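Search this manual
All sections
Go

Section 4. Opening the Tower and Fitting Memory, Processor, and Drive

Read this section through once before you start. Allow about 60 minutes for a first build. The Nunix bench manual covers towers with a removable side panel only. For small-form units, use the separate sheet kept by Sayaka Tanabe.

4.1 Before you start

1. Shut the computer down, switch off the power supply at the back, and unplug the cord.
2. Press the power button once and hold it for a few seconds to drain what is left in the board.
3. Disconnect the monitor, keyboard, and network cables.
4. Lay the tower on its side with the removable panel facing up.
5. Take off the side panel and store it flat under the bench.

CAUTION: Wear a grounded wrist strap from this point on. Do not open the power supply. There are no parts inside it that you can service.

4.2 Laying out the parts

Put the new parts in the gray fixture to the left of the case. The drive stands upright in its caddy at the back, and the memory module lies flat in the long groove near the front. Return any part you remove to the same fixture.
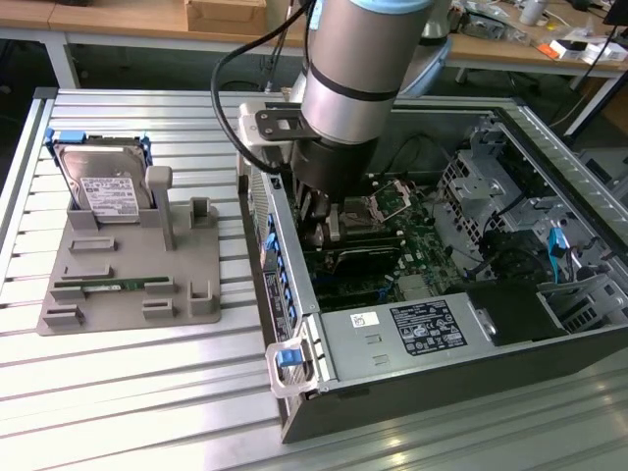
Figure 4-1. Parts in the fixture, CPU socket open.

Note: If a part does not sit down in its holder, do not press it. The holders were printed in two batches, and the older ones are slightly tight. Tell Soledad Mendoza and she will swap the plate.

4.3 Fitting the processor

1. Release the socket lever and lift the retention frame all the way.
2. Hold the processor by its edges. Match the corner mark on the processor to the mark on the socket.
3. Lower it straight down. It should drop in under its own weight.
4. Close the frame and bring the lever down until it catches.
5. Apply thermal paste and fit the cooler as described in Section 5.

CAUTION: Never slide the processor sideways in the socket. Bent contacts are the most common reason a board comes back to us, and they can't be repaired at the bench.

4.4 Fitting memory

1. Open the latches on the slot you are going to use.
2. Line up the notch in the module with the key in the slot.
3. Press down on both ends with your thumbs until the latches close.
4. Pull up lightly on the module. It should not move.

Modules go in as matched pairs. Check the part number on each against the build sheet, and if they differ, stop and ask Chie Sugiyama at the parts desk. Mixed pairs will often start up normally and then fail during the overnight test.

4.5 Identifying the slots

Work from the printed board map for your model, and turn the map so that it faces the same way as the case. People new to the bench tend to confuse memory slots with expansion slots when the tower is on its side. In Figure 4-2 the memory modules are in a row across the middle of the board, and the blue slot just below them is an expansion slot – leave it empty unless the build sheet lists a card. 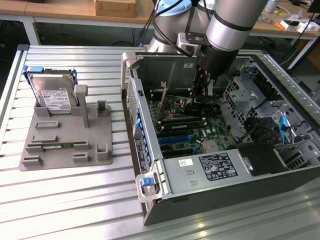

Figure numbers follow the Stasness edition of this manual, so anyone working from the India edition should add 13 to each page reference. The step numbers are the same in both. Cable routing is not covered until Section 6, but look over the loose leads before you go on. The blue cable hanging beside the drive cage is one to keep in view, as it is easily pinched when the side panel goes back on. Tuck it toward the cage and leave enough slack to reach the drive.

4.6 Fitting the drive

1. Slide the caddy into the cage until it clicks.
2. Connect the data cable, then the power cable.
3. Record the drive serial number on line 19 of the build sheet.

Note: Corrections to this section go to Kaede Amano by Thursday noon for the next printing.

We use cookies to remember your language and edition. Accept | Settings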